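Speaker notes – "What's in the box? Sorting out the jewellery you never wear"
Winwood library, small hall. Jan 4, 2025

(Water. Glasses. Ask if the back row can hear before I start, not ten minutes in like last time.)

**Hello and who I am**

Hi everyone, thanks for coming out in this heat. I'm not a jeweller and I'm not a valuer. I did eleven years behind the repairs counter at Uddin's on the main street, so I've untangled more chains than most people have had hot dinners, and I've got opinions about storage that my family would happily never hear again.

Hands up who has a box, a tin or a drawer at home with chains in it? Keep them up if you've opened it since Christmas. (Wait. Usually about three hands. Have a laugh with them.)

**Start on the bed**

My first bit of advice is to do the sorting on a bed. People always go for the kitchen table because it's flat and the light's good, and then an earring back rolls off and it's under the fridge forever. A bed catches things. If you drop a ring on a quilt it just sits there and waits for you.

I like a thick old patchwork one. Somebody will say a plain white sheet is better because you can see everything, and fair enough, for tiny stones it is. But gold shows up lovely on bright blue, and you've got patches to sort onto! Chains on one, earrings on another, the broken bits on the one nearest the pillow. It's a tray with compartments and you can sleep under it afterwards.

(Slide up here. Leave it up while I do the next part.)
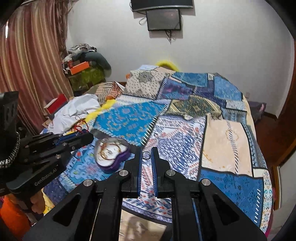 So, chains. The way most of us put a chain away is we take it off at night, tired, and let it pour into the box in a little coil. Looks gorgeous. Do that with one chain and you're fine. Do it with four and by March you've got a bird's nest, and you end up wearing the same pair of studs to everything because you can't face it.

Three rules from me on this:

- Do the clasp up before you put it down. Every time. An open clasp goes looking for something to grab.
- One chain to a little bag or a slot, and leave the clasp hanging out the top.
- Fine chains don't live with chunky ones.

If it's already knotted, lay it flat and loosen it with two pins from the middle of the knot. Don't pull the ends. A drop of baby oil helps, then a wash in warm soapy water. (Not for pearls! Say this twice, someone always goes home and oils the pearls.)

**The box itself**

I have a soft spot for the cheap and cheerful ones. Purple, pink, heart-shaped, whatever you were given when you were nine. They do the job as long as the lid shuts and the inside is pale enough that you can see what you've got. A white inside is great for that. Dark velvet is very glamorous and you'll lose a stud in it for two years.

Clear lids I like too, for one reason: you can see in. If you can see it you might wear it.

What I'd skip is the big musical cabinet with all the drawers. Mum had one from a shop called Cisberg and it took up half the dresser. It had 128 little slots for earrings. She owned five pairs.

**Loose bits**

Every box has them. Clasps, jump rings, a bit of red string, one hoop. Don't throw them out tonight. Put them all in one small jar, label it, and when something breaks you've got spares. A spare clasp saved my friend Sabina Seneviratne a repair bill the week of her daughter's wedding, and it was off a necklace she'd given up on years ago.

The jar gets one go a year, though. If you still can't say what a piece came off, let it go.

**Thongchai's locket**

(Tell this one slowly, it's the bit people remember.)

Thongchai Kaewkla came into the shop with a biscuit tin from his aunt's place. He reckoned it was all costume stuff and wanted to know if the school fete would take it. We tipped it out and down the bottom there was a locket with 1881 scratched inside the back. I had no idea what it was worth and I still don't. He never had it valued. He had the hinge fixed and he wears it under his work shirt.

So please look before you donate. Open every locket, check the inside of every ring with a magnifier, and write down whatever you find, even if it's only initials.

**Writing it down**

Notebook or phone, I don't mind. What it is, who it came from, any marks. Take a photo of each piece beside a ruler. I use the Witedar notebooks because they lie flat, and I'm up to almost 492 entries, most of them not mine, I've been roped in by every cousin I've got.

Then put the list somewhere that isn't the jewellery box.

**Questions**

Likely ones: silver going black (polishing cloth, go gently, keep it dry), green fingers from cheap rings, where to sell. Don't get dragged into gold prices, I'll be there till dinner.

Remind them the handout's on the table by the door, and the two-pin demo is after tea. Bring your knots up!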